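talk notes – small venues, Thursday slot, keep to time!!

**Open**
- who here has booked a room off the photos. hands up
- Kamonport story: 264 seats on the listing, 200 on the night. don't drag it out

**Main bit – what sinks a small event**
- load-in. always load-in. ask for door widths before the price
- Kallavier hall: great stage, one narrow lift, we lost the whole morning
- sound – soft stuff on walls helps more than a bigger PA. say it twice
- storage. where do the empty cases go?? most venues have no anwser

(drink water)

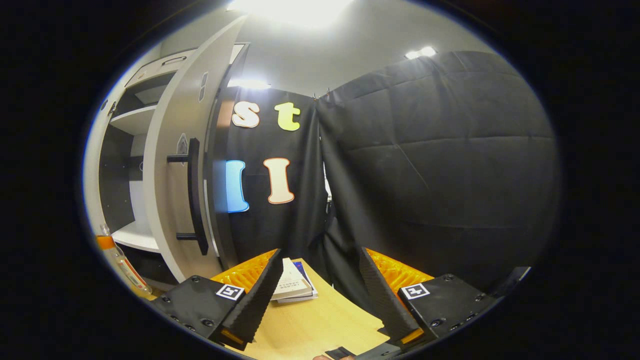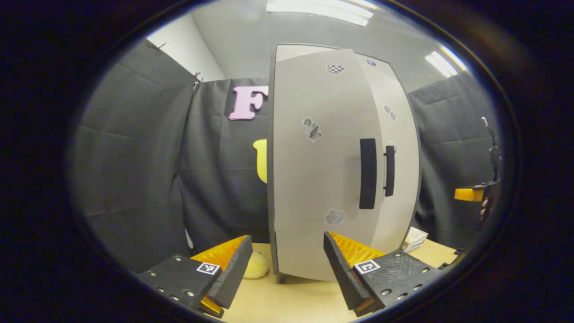

*Cabinet in both, curtain and cut-out letters in the first.*

**Money**
- Ratent quote was 820 all in, then cleaning on top. read the last page
- deposit – never more than half up front, my rule
- Chaiyaporn: 80 people, tiny budget, best night of the year. why? food came early, talks were short
- skip the wifi rant unless somone asks

**Timing**
- doors, then 20 min of nothing. people need coats off, a drink, a chat
- end before the last bus. check the bus!

**Q's likely**
- insurance – yes get it
- weeknight or weekend – depends on parking, mostly weeknight
- checklist is on the back table, take one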